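Saturday

Up before seven. The kids' science table at the Grernetti library is two weeks off and I still hadn't tried the color mixing from start to finish, so that was the job for today.

Bought the food coloring at Pongsiri on the way over, two small bottles for 135 all together, more than last time. They were out of green, but I can make green. Filled the kettle from the tap and let it stand while I wiped the table down. The old Irko racks came out of the cupboard dusty and I had to rinse them twice. I like them anyway — clear, so the colors show from the side.

Red first, then yellow. Four drops was too pale for the red, and I ended up closer to eight. Yellow needs less than I remembered. I wrote both down in the back of this book so I don't have to work it out again in May.

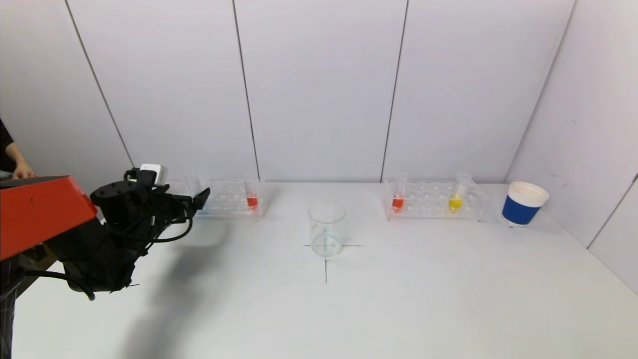
How much water goes in the beaker before the colors? Around 200 milliliters, enough that one tube of red tints it without turning it dark.

The Flamus instructions say 96, and that's fine for one person at a kitchen table, but it gives a thin little puddle that children at the back can't see. I'll stay with my amount. I also want the beaker in the same spot every time, and a mark on the table is the easiest way to do that. Tape peels once it gets damp.

Red and yellow made a decent orange. The second try was muddier and I think I hadn't rinsed the glass properly. Blue and yellow I left for tomorrow. My fingers are stained and the lemon juice hasn't helped much.

Paper cups are still on the list, also a funnel with a narrower neck. The one I have drips down the outside of the tube. Need to ask the library whether there's a sink on that floor or if I have to carry a bucket.

Home by 2, soup, slept in the chair for an hour. Rain in the evening.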